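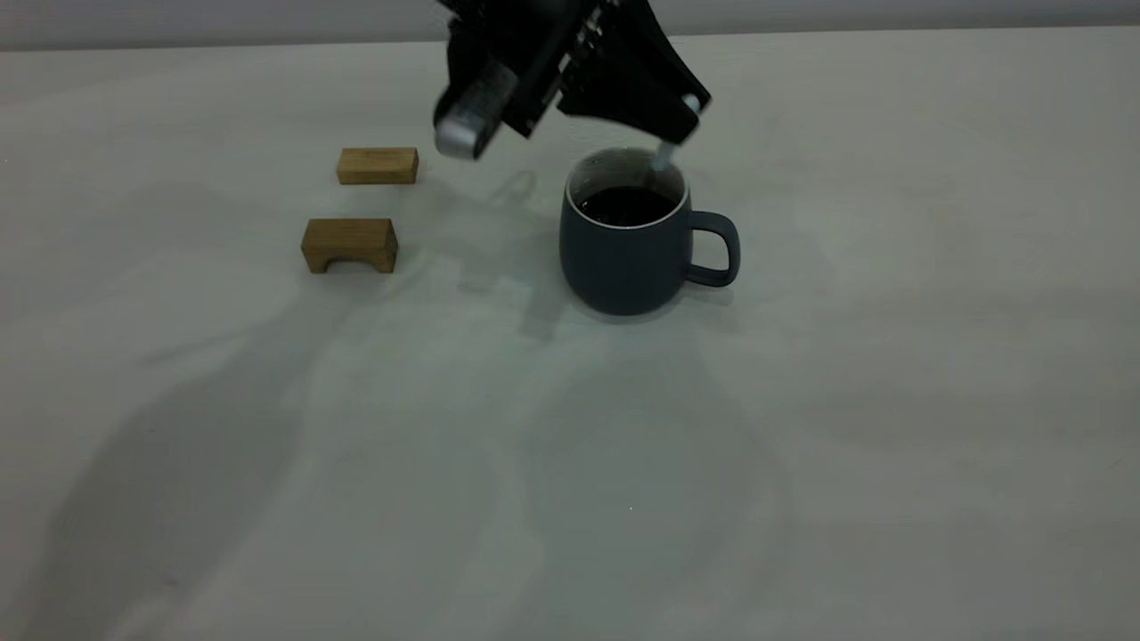

Mug loan scheme at Lallberg hall to carry on through the summer

The Tuesday coffee morning at Lallberg hall will keep using proper mugs after a trial that began in the spring, organisers have confirmed. Paper cups were dropped from the serving hatch in April and will not be coming back.

The hall has 211 mugs on its shelves, most of them given by people living nearby. A further 60 or more were turned down for chips and cracks. Visitors take a mug from the shelf, have it filled at the hatch and leave it on the trolley by the door when they go.

Rohani Ong, who runs the coffee morning, said the hall had been getting through 600 paper cups a month, and more in December.

"We were paying for them, storing them and then paying again to have the bins emptied," she said. "The mugs take longer to wash up but we've got the machine in the back kitchen, so it's two loads and you're done by one o'clock."

The heavier glazed mugs have been the first to go each week. Mikkel Mogensen, a regular at the coffee morning, said he always looked for a dark one.

"It holds the heat and it doesn't show the drips," he said. "The thin white china ones are nice to look at but your coffee's cold before you've sat down."

Not everyone has been pleased. Two people wrote to the hall in May to say that the handles on some of the donated mugs were too small for anyone with sore hands. A separate shelf has now been set aside for mugs with large, open handles, and it is marked with a yellow label — the ordinary shelves are marked in green.

Filling has also changed. Mugs were at first filled close to the rim, and there were several spills between the hatch and the tables. Those serving have been asked to leave a finger's width at the top unless the person is having it black and says they want it full. Trays can be borrowed from the side table.

The coffee itself still comes from Tosel, the roaster on the Radonska road, and the price stays at £1.20 with one refill. Tea is 80p. Decaffeinated coffee is now made in a separate pot, following requests.

Sigrún Kvaran, who keeps the bookings diary, said groups hiring the hall on other days could use the mugs as well, provided they washed them and put them back. There is no charge, but breakages should be written in the book beside the sink. Four have been entered so far.

The coffee morning runs from 10am to 12.30pm. It will move to the small room for the first two weeks of July while the main floor is being sanded, and the hatch will be closed during that time. Drinks will be served from a table in the corridor instead.

Anyone with mugs to give can leave them at the hall on a Tuesday. Saucers are not needed.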